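**Workshop tips: getting a small arm to pick up bricks (and what we learned by counting)**

Menaka Sikder and I have spent since August teaching a desktop arm to pick up toy bricks, and I've been asked so often how we set things up that I'm putting our tips on one page. The project is called Plolska, it lives on a dining table, and I love it more than is sensible!

The question we wanted to answer was a small one. If you teach an arm by guiding it through the job yourself, is it better to give it lots of goes from the same few spots, or fewer goes from spots spread all over the board? We recorded 36 demonstrations for each version, trained the same way both times, and tested on places neither had been shown. The spread-out set won by such a margin that I made Menaka run it again. It won again.

**Setting up the table**

- Use a large studded baseplate as your work surface. The studs give you a ready-made grid, so you can write "row 7" in your notebook and put the brick back in the same place next week.
- Fix the arm's base at one edge and leave it there. We moved ours once, by the width of a thumb, and had to throw away a whole evening's recordings.
- Keep anything tall well back or off to one side. Big hollow blocks in a row make a good soft boundary, and if the arm clips one you just stand it up again.
- Lead the cables back behind the base and check them at full stretch before you record anything. A cable that tugs at the wrist teaches the arm some very odd habits.

**Choosing the spots**

Write your starting positions on slips of paper and draw them from a mug. Left to ourselves we both put the brick in the comfortable middle nearly every time (I was certain I didn't, and the notebook says otherwise). Draw the way it faces as well. A brick lying on its side is a different job from one standing on its base, because the fingers have less room for error and have to come in at another angle.

Keep 23 positions in an envelope for testing and don't peek. We use those only after training is finished, and never for practice, however tempting it is when something fails at the far corner.

**Recording good demonstrations**

Go slower than feels natural, and pause above the brick before lowering the gripper. That pause was Hjørdis Lundgren's suggestion after she read our first notes, and it's a cracker. We'd been swooping down in one curve, and the trained arm swooped too, usually a stud's width too early.

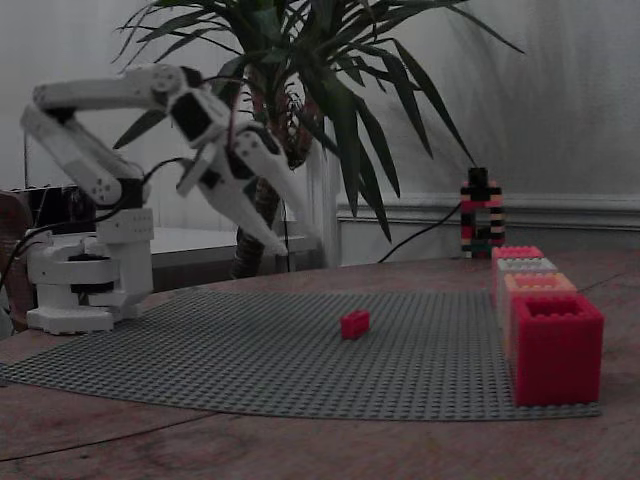

Start every go from the same raised pose, with the elbow up and the gripper pointing down over the board. We have a sketch of it taped inside the notebook cover. If you fumble, finish the go anyway and mark it with an F. We kept a few fumbles where the gripper missed and came back for a second try, and the arm trained with those recovered from its own misses far more often. I was thrilled by that, as I'd been about to delete the lot!

**Scoring fairly**

Decide what counts before you switch on. For us it's lifted clear of the studs and held for two slow breaths. Have one person place the brick and the other score, and swap at half time with a cup of tea.

Test the two versions turn and turn about, too. On our first comparison we ran all of one and then all of the other, and by the second half the afternoon light had changed completely. Now we draw the curtains and use the ceiling lamp.

**Still to sort out**

We haven't tried more than one brick at a time, and every brick so far has been the same shape. Menaka wants to try plates next, which are thin and horrible to grip. I'd like to repeat the spread-out test with half the demonstrations and see how far it drops. The blank score sheet is in the Plolska folder, so print a stack before you start.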